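About Gunard

Gunard makes plates. We also make one bowl, which we regret slightly and keep in the catalog out of loyalty. Everything else we've tried (a mug, a gravy boat, a thing for olives) has gone to the shelf in the hallway where visitors are politely asked what they think it was for.

The company started in the back half of a former shoe repair shop on Husedau Street. Musyoka Obura had spent years buying tableware for other people's restaurants and had grown tired of the same complaint: the plates were too heavy for the person carrying them and too shiny for the person photographing lunch. He ordered a first run of 276 plates in a single color, a sort of beige that he called Oat and everybody else called beige. They sold. He has been hard to argue with about color ever since.

These days the plates come round, shallow and matte, in pastels and earth tones. They're plastic, and we say so in the first line of every product page. Plastic plates get dropped in cafeterias, on patios and by four-year-olds, and then they get picked up again. If you want porcelain, there are people who do it beautifully and we eat off their work at weddings.

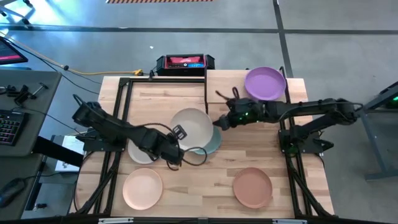 Can I mix colors in one order?
Please do. The smallest order is six plates, and they can be six different colors or six of the same. Write the colors in the notes box at checkout, and if you leave it blank we'll choose for you, which means you'll get at least one Oat.

The range is called Itilano, a word Musyoka says he made up on a train. We have stopped checking. New colors come out each May after a long meeting in which the whole staff sets a table with the candidates and eats an ordinary lunch off them. Spaghetti has ended the career of several promising pale shades. A green that looked lovely on its own made potato salad look like a medical matter, and was withdrawn the same afternoon.

We moved to our present building on Owino Road in March 2020, which was a remarkable time to sign a lease on a showroom. For a long while the showroom showed plates to us. We used the quiet to redo the rim, and the new one is easier to get a thumb under when the plates are stacked. The old rim is still out there on a good many tables, and the two stack together well enough if you put the older ones at the bottom.

There are 40 of us now, counting the warehouse. Visitors are welcome by appointment. Parking is behind the building, next to the dumpster, and the doorbell works if you lean on it.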